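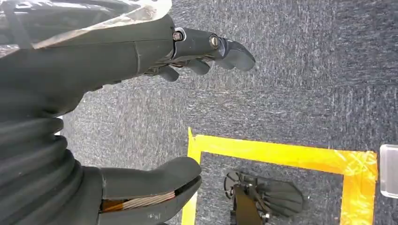 Hand over the carpet, yellow tape out in front of it.

I'd been wanting to talk to Naima Ouali ever since a reader wrote in to ask why robot hands hesitate. You know the thing: the fingers get nearly to the object and then they sort of hang there, as if the robot has forgotten why it came into the room. Naima writes planning software at Lengyel, in Prerkolero, and hesitation is more or less her whole job.

"It isn't thinking hard," she told me, laughing. "It's usually waiting for a number that's late."

We started with Prorkenero, the planner she has been building with a team of 4. It sits between the camera side and the motor side. The camera side says where it believes the object is, Prorkenero works out a path for the arm and the fingers together, and the motor side gets a short piece of that path at a time. Then everything goes around again. I asked what happens when the camera changes its mind halfway through a reach (mine would, constantly).

"That's most of March," she said. "All we did in March was that. The old version threw the path away and started over whenever the estimate moved at all. So you'd get this twitch. Now we ask whether the old path is still good enough to keep going with, and most of the time it is."

And who decides what counts as good enough? She made a face. There's a threshold, it was set by hand, and she would love to get rid of it.

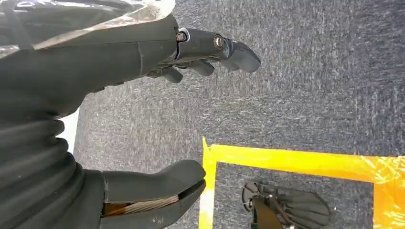 The fingers are a headache of their own. For years, Naima says, she treated a hand as something that opens and closes, and planned the arm first and the grip afterward. That works fine for a box! It works much less well when the target is an awkward shape with gaps in it, lying flat on the floor, and a curled finger can catch on the carpet before the thumb has gotten anywhere useful.

"So now the curled fingers are in the plan from the beginning," she said. "They take up space even when they're doing nothing. I should have done that on day one, but it made the planner so slow that I kept putting it off."

How slow? "Eight seconds for one reach. You could go and get a coffee, if you walked fast." It's down to well under a second now, mainly through checking the cheap collisions first and only doing the fine geometry on whatever survives.
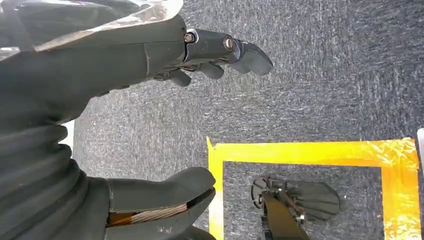

The second hand lies inside the tape square.

What I hadn't expected was how much of our conversation would be about looking at logs. Lengyel has its own viewer, Stirnier, which lines up the wrist camera, the planned path and the motor readings on one timeline. Naima opened a folder with 1,203 reaches in it and started scrolling like somebody looking for a vacation photo.

"I used to look only at the failures," she said. "Then I'd fix the failure and break something I'd never looked at. So I pick a few boring ones too and watch them all the way through."

She showed me one. It looked perfect to me. She stopped it, backed up, and pointed to a spot where the plan and the motors had drifted apart and come back together again. "Three bad readings in a row. It got lucky there."

I asked what she'd fix next if she had a free week. The threshold, obviously. After that, she wants Stirnier to flag the lucky ones on its own, so she can stop squinting at timelines after dinner.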